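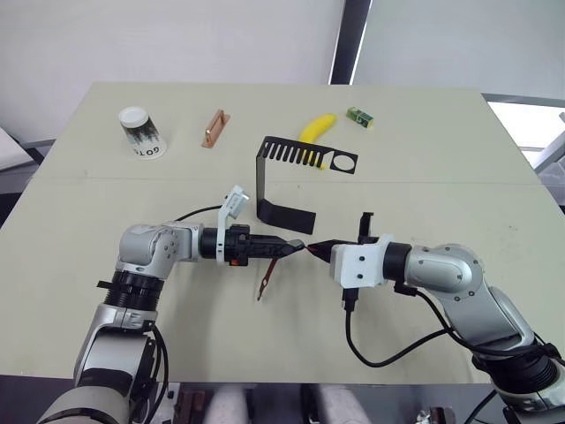 3月 作業ノート Karnelero 薄帯まわり

9:10
朝いちばんにやったのは実験ではなく、机拭きである。このノートの過去のページをめくると、冒頭が机拭きで始まる日がやたらに多い。研究所の業務報告というより、定食屋の開店日誌に近くなってきた。

天板の小さな黒い点々、今日も拭いたが取れない。水拭き、アルコール、中性洗剤、爪、全部だめ。これは汚れという段階を過ぎて模様になったものと見なす。擦れ跡も同じ。新しく来た人は必ず一度は布でこすり始めるので、誰か「取れません」と書いた紙を貼ってほしい。ただし机に貼ると剥がした跡が増えるから、壁のほうに。

問題は点々よりも継ぎ目のほう。天板は2枚をつないであって、真ん中に横に一本、筋が走っている。見た目には大した線ではない。大した線ではないのに、薄帯を落とすと高い確率でここに行く。机の面積に対する継ぎ目の面積を考えると、帯のほうに何か意思があるとしか思えない。先週、継ぎ目に半分もぐった帯を爪で起こそうとして、きれいに折った。起こすときは紙を一枚、横から滑らせること。名刺がちょうどいい。名刺の本来の用途でこれほど役に立ったことはない。

9:40
薄帯の在庫を数えた。118枚。前回の記録も118枚。前回からこちら、折ったものと曲げたものと行方不明のものがあるはずで、同じ数であるわけがない。考えられるのは次のどれか。
・前回数え間違えた
・今回数え間違えた
・折れた帯を箱に戻した人がいる
三つ目だと思う。箱の底を見たら、先の曲がったのが何食わぬ顔で混ざっていた。曲がった帯は箱に戻さない。「まだ使えそう」という気持ちはよくわかるが、使えたためしがない。蓋つきの小瓶を「曲がり」と書いて棚の手前に置いたので、そちらへ。小瓶はもともとインスタントコーヒーが入っていたもので、洗ったがまだ少し匂う。帯には関係ない。

曲がりを抜いたあとの数は、午後に数え直すつもり。(追記:数え直していない。)

10:15
材質の件。いいかげん決着をつけたい。
Grabnerの納品書には「銅」とある。同じ箱の側面のラベルには「銅合金」とある。こちらの発注書の控えには「銅色のやつ」とある。最後のは社内の恥なので、控えの書き方は改めること。ともかく帯は銅色をしていて、薄くて平たい。今のところ全員が一致できるのはそこまでである。

Grabnerに問い合わせたら「お使いの用途には差し支えございません」と返ってきた。用途を伝えた覚えはない。再度問い合わせ中。返事が来るまで、このノートでは「薄帯」と書く。「銅板」「銅リボン」「例のペラペラ」は禁止。特に最後のは検索で出てこなくて困る。先月の記録をさがすのに「ペラ」「ぺら」「へら」で全部引いた。「へら」では別の班の塗装記録が大量に出た。

10:50
ラックの話。
黒い曲げ金具のラック、Lを逆さにした形のあれを机の上に戻した。足の平たいところが手前に出る向き。以前、反対向きに置いたまま一日作業した形跡がノートにあるが、そのとき書かれた感想が「なんとなくやりづらい」の一行だけで、原因に気づいた様子がない。自分の字だった。

上の板に櫛の歯のように並んだ溝が、帯を掛けるところ。溝の縁は一度ヤスリでさらってあるが、指でなぞるとまだ引っかかるところがある。帯の側面に細い傷が入るのはたぶんここ。ただ、傷の入り方が溝によって違うようにも見えて、確信はない。溝に番号を振ろうという話は出たきりになっている。白ペンで書けば済むのに、左から数えるか右から数えるかで揉めて止まっている。私は左から派です。右から派の言い分は「丸穴が右にあるから」で、なるほどと思う一方、だから何だとも思う。

その丸穴について。右端近くに一つ、丸い穴が開いている。何のための穴か、図面には書いていない。壁に掛ける用という説と、固定ピンを通す用という説と、板金屋が別の部品と間違えたという説がある。現状いちばん活躍したのは、誰かが昼休みに輪ゴムを通したときである。輪ゴムは外しておいた。

11:30
帯の扱い、本日の分。
持つ位置は端に寄せる。真ん中を挟むと両側がしなって、どちらの端も言うことを聞かなくなる。端を持てば反対の端が下に垂れて、言うことを聞かないのは片方で済む。これを進歩と呼ぶことにする。

先端の細くなった側を下にする。この向きは口頭では何度も決めたのに、文章になっていなかった。ここに書いたので今日から正式とする。上下が逆の帯を箱の中に見つけても、箱の中でひっくり返そうとしないこと。隣の帯が一緒に付いてきて、結果として被害が広がる。いったん机に出して、継ぎ目から離して置き、それから持ち替える。

垂らしたとき、まっすぐ下に落ちてくれればよいが、だいたい少し斜めになる。曲がっているのか、持ち方が斜めなのか、見ただけでは区別がつかない。持ち替えてもう一度垂らし、同じ側に寄れば帯のせい、寄らなければこちらのせい。午前中の集計では「こちらのせい」が優勢だった。集計用紙の「帯のせい」の欄を大きく取りすぎた。

12:05
昼。机の上で食べない。これも定期的に書いておく。点々の由来については諸説あるが、そのうちいくつかは醤油説である。

13:20
午後の湿度が上がると帯同士がくっつく、という古いメモがあったので確かめようとした。湿度計が見つからない。棚にあるはずの湿度計の場所に、別の湿度計の空き箱があった。中身はSernumの測定班が持っていったらしく、貸出表には「すぐ返します」とある。日付の欄は空白。すぐ、の起点が不明。

湿度計なしで観察した範囲では、くっつきは湿度というより保護フィルムの糊残りに見える。箱の上のほうの帯には残っていなくて、下のほうにだけある。Grabnerの梱包が途中で変わったのか、同じ箱の中で。これも問い合わせ項目に足した。問い合わせのメールがだんだん長くなって、恨みがましい文面になってきたので、送る前に一晩置く。

分け方の手順(暫定)
束を紙の上に置く。端をそろえようとしない。いちばん上の一枚を端から少しだけ浮かせ、薄紙を差し込む。薄紙を奥まで送ってから持ち上げる。引っ張らない。急ぐ人は二枚まとめて持ち上げて、あとで掛けるときに気づく。二枚重ねは横から見ると案外わからない。光にかざしてもわからない。溝に入れようとして妙にきついときは、たいてい二枚である。力で入れると入ってしまうのがまた困る。

14:00
溝の幅。ノギスで測ろうとしたら、ノギスの内側ジョウが太くて入らなかった。隙間ゲージは引き出しにあった。ただし一番よく使う厚みの葉だけが抜けている。どの工房でもそういうものだと思うが、うちの場合はその葉が以前、薄帯と間違えられて箱に入っていたことがある。色がまるで違うのに。今回も箱を確認した。なかった。

仕方がないので帯を一枚差して、がたつきを指で見た。評価は「渋い」「ふつう」「すかすか」の三段階。定量的とは言いがたいが、以前の十段階評価よりは二人でやったときに合う。十段階のときは片方が全部七をつけた。

左寄りの溝に「渋い」が出やすい。塗装が溜まっているのかもしれない。板がわずかに反っている可能性もある。定規を当てて見たが、定規も反っている気がしてきたのでやめた。

14:45
Irkwoodから電話。見本を22枚、今月中にほしいとのこと。前に聞いたときは「何枚かあれば」だったので、何枚かの定義が共有できて良かった。条件は折れ、曲がり、目立つ傷がないこと。「目立つ」の基準を聞いたら「見て気になるかどうかで」と言われた。こちらは毎日見ているので、全部気になるか、全部気にならないかのどちらかになっている。

選別は朝の光でやる。午後は蛍光灯が帯に映り込んで、傷と反射の区別がつかない。机の明るいベージュは地味に助かっていて、帯の輪郭がよく見える。以前使っていた茶色の机では、置いた帯を探すところから仕事が始まった。点々と継ぎ目の悪口ばかり書いたので、ここは公平に記しておく。

見本を入れる封筒について。普通の封筒に入れると郵送で曲がる。厚紙に挟む。厚紙にテープで留めると、先方が剥がすときに曲がる。前回はそれでやられた。切り込みを入れて差すだけにする。切り込みの位置を決めるのに、不良の帯を何枚か使って試作した。「曲がり」の瓶が初めて役に立った。午前に「使えたためしがない」と書いたのは訂正しない。あれは製品として、という意味である。

15:30
ラックの置き場所を動かした。これまでの位置だと、足が継ぎ目をまたぐかまたがないかの境にあって、押すとことんと鳴る。ことんと鳴るたびに掛けた帯が全部ゆれる。ゆれ終わるまで待つ。待っている間に腕組みをする人の、腕組みを解く動作でまた机がゆれる。

足が一枚の板の上に収まるところまでずらしたら鳴らなくなった。足の四隅にマスキングテープで印をつけた。テープは緑。青は塗装班の印、黄色は「触るな」の意味で使われているので緑しか残っていなかった。剥がさないでほしい。前に別の印をつけたとき、机を拭いた人がとても丁寧な人で、印まできれいに拭き取ってくれた。(私です。)

滑り止めのシートを足の下に敷く案もある。敷くと高さが変わるので、いままで書きためた高さの数字が全部ずれる。全部といっても、ちゃんと書いてあるのは半分もない。敷くなら今のうち、という意見は正しい。保留。

16:10
ケーブルが机の上に垂れるところと、帯を仮置きするところが重なっている。仮置きは紙の上に限ること、紙はケーブルの通り道に置かないこと。午後に一枚、紙ごと持っていかれて床へ行った。床に落ちた薄帯の捜索には懐中電灯を低く構えるのがよい。銅色が光る。ついでに光ったもの:ホチキスの針、クリップ、飴の包み紙。帯は机の脚の裏側に立てかかっていた。どうやったらそうなるのか再現しようとしたが、できなかった。

その一枚は見たところ曲がっていない。しかし床に落ちたものを見本に入れる勇気はないので、練習用に回す。練習用の帯は端に油性ペンで点を一つ。点が二つのは二回落ちたもの。三つ目をつけるときは担当者が自分の胸に聞くこと。

16:40
掛け外しを繰り返して、傷がどこで入るか見た。
掛けるときより外すときのほうが怪しい。まっすぐ持ち上げているつもりで、最後に少しひねっている。ひねると先のほうが大きく振れて、溝の縁に当たる。音はしない。音がしてくれたらどんなに楽か。

ゆっくりやれば減るかというと、はっきりしない。ゆっくりやると途中で迷いが出る。迷った分だけ帯がゆれる。ふつうの速さで、外しきるまで向きを変えないのが今のところ一番まし。「今のところ一番まし」という表現がこのノートに多すぎるという指摘を受けているが、ほかに言いようがない。

溝の縁を樹脂で薄くコートする案が出た。出した本人が、溝がさらに渋くなることに言いながら気づいて取り下げた。縁をもう一度さらうほうが先だと思う。ヤスリは細目の、柄に白いテープを巻いてあるもの。荒目のほうは柄に何も巻いていないが、テープがよく外れるので、見分ける目印としては信用しないこと。外した塗装の黒い粉を机の上に落とすと、点々と見分けがつかなくなる。さらうのは必ず別の場所で。

17:15
片付け。
・帯の箱は蓋をして棚へ。立てない、寝かせる
・「曲がり」の瓶は箱の隣
・ラックは緑の印のまま置いておく。上に物を掛けない。鍵も、IDカードも
・隙間ゲージの抜けた葉、見つけた人は引き出しへ。事情は聞きません
・薄紙が残り少ない。発注する。今度は控えに「薄いやつ」と書かない

明日の分
・朝のうちに見本の選別、できるところまで
・曲がりを抜いた枚数を本当に数える
・左寄りの溝の縁
・Grabnerへのメール、読み返して二段落削ってから送る
・Sernumに湿度計

17:40 追記
帰りがけに棚の裏で隙間ゲージの葉を見つけた。拾って引き出しに戻したら、同じ厚みの葉がもう入っていた。ではこれは何のゲージの葉なのか。とりあえず「曲がり」の瓶の横に置いてあります。心当たりのある人は持っていってください。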